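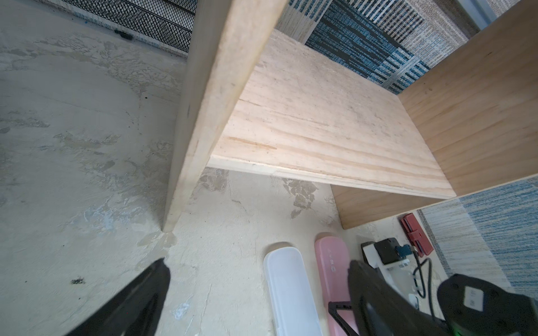
Muss man Sperrholz vor dem Ölen wirklich bis Körnung 400 schleifen? 180 reicht für Regale völlig aus, und wer feiner schleift, macht sich vor allem Arbeit.

Die Empfehlung mit der 400 steht in fast jeder Anleitung, meistens ohne Begründung. Ich habe sie ein paar Jahre brav befolgt. Dann habe ich zwei Reststücke Birke nebeneinander geölt, eins bis 180 geschliffen, eins bis 400. Das feinere blieb heller und nahm weniger Öl auf. Besser angefühlt hat es sich nach dem Zwischenschliff auch nicht. Mein Nachbar Czesław Urbańczyk schwört trotzdem auf 400, soll er.

Skeptisch bin ich auch bei diesen Punkten:

Wässern vor dem letzten Schliff. Bei Massivholz von mir aus. Bei Sperrholz ist das Deckfurnier oft so dünn, dass man beim Nachschleifen schnell durch ist – und dann hilft gar nichts mehr.

Spezialöl für Sperrholz. Zutatenliste lesen und mit dem normalen Hartöl daneben vergleichen. Den Aufpreis konnte mir noch kein Verkäufer erklären.

Kanten spachteln. Sieht unter Lack ordentlich aus, unter Öl gibt es Flecken. Kanten lieber mit 120 und dann 180 am Klotz schleifen und die Ecken leicht brechen.

Drei Schichten Öl. Zwei dünne genügen im Wohnraum. Überschuss nach 26 bis 27 Minuten abnehmen ist so eine Pseudogenauigkeit aus dem Internet, auf der Dose steht, was gilt.

Ölgetränkte Lappen bitte ausgebreitet im Freien trocknen lassen, nie zusammengeknüllt in den Müll. Die können sich selbst entzünden, da gibt es nichts zu bezweifeln.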